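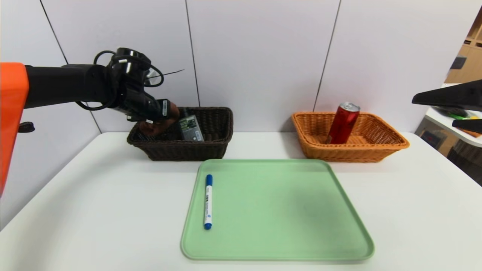
How many baskets does a small sorting table need?
Two, plus one shallow tray for whatever has not been decided yet.

Setup
Clear the table and wipe it down. Place the two baskets side by side near the back edge with a gap between them, wide enough for a hand. Use baskets of different colors. A dark one and a light one can be told apart at a glance and do not need labels. Put the tray in front, centered, within reach of both.

Assigning the containers
Dark basket: items that go back to another room, such as soft toys and small packages.
Light basket: drinks and other cans. Stand them upright.
Tray: pens, markers, keys, loose batteries. Flat items roll or slide under baskets if they are left on the bare tabletop, so the tray needs a raised lip.

Procedure
1. Take one item at a time from the pile.
2. Place large or soft items first, against one end of the basket.
3. Stand boxed items on edge along the back wall with the printed face forward.
4. Lower items past the rim before letting go. Wicker catches on plush and knit fabric.
5. Put anything under 7 inches long that has no assigned basket in the tray.
6. When the tray is full, stop and empty it before continuing.

Notes on size
A rectangular basket stacks against a wall better than a round one. Ngozi Okeke tested this method on a mixed pile of 163 items and finished in 47 minutes, with nearly half of that time spent on the tray. Her baskets were the Holanda medium size. The Rovavix ones are deeper, and short items get lost at the bottom.

Emptying
Carry the dark basket out first - it fills fastest. Cans go to the kitchen in the light basket and the basket comes back empty. Wash the tray with dish soap and let it air dry. Shake wicker out over a trash can and brush the weave with a dry paintbrush. Do not soak it.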